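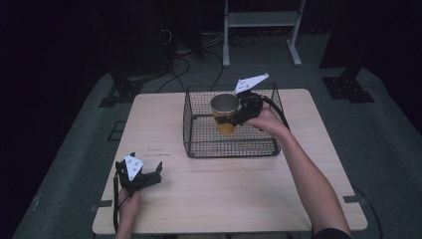
3. Ranger la vaisselle dans le panier grillagé Sisidus

Le panier se pose à plat, au centre ou vers le fond de la table, l'ouverture vers le haut. Charge maximale : 8 kg.

3.1 Vérifiez qu'aucun fil du treillis ne dépasse à l'intérieur.

3.2 Saisissez le gobelet par le côté, sous le bord, et descendez-le à la verticale jusqu'au fond.

3.3 Laissez 2 cm entre deux pièces.

Remarque : les gobelets à intérieur métallique se rangent debout. Couchés, ils roulent et leur bord se marque contre le fil.

Attention : ne traînez pas le panier sur une table en bois. Soulevez-le à deux mains.

4. Entretenir les bols en aluminium brossé

4.1 Videz le bol et rincez-le à l'eau tiède.

4.2 Essuyez les parois avec un chiffon doux, dans le sens du grain.

4.3 Passez le chiffon dans le creux autour du disque du fond, où les résidus s'accumulent.

4.4 Séchez aussitôt, bord compris.

Attention : pas de laine d'acier ni de produit chloré. Voir la liste Nurnel, page 68.
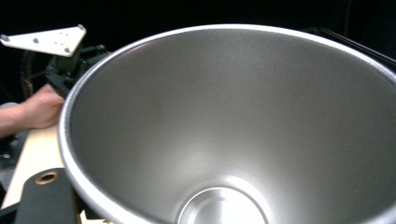 Peut-on mettre le bol au lave-vaisselle ?

Le lavage à la main est le seul conseillé, car les pastilles ternissent et noircissent l'aluminium.

4.5 Rangez le bol à l'envers sur une étagère sèche, sans rien empiler dessus.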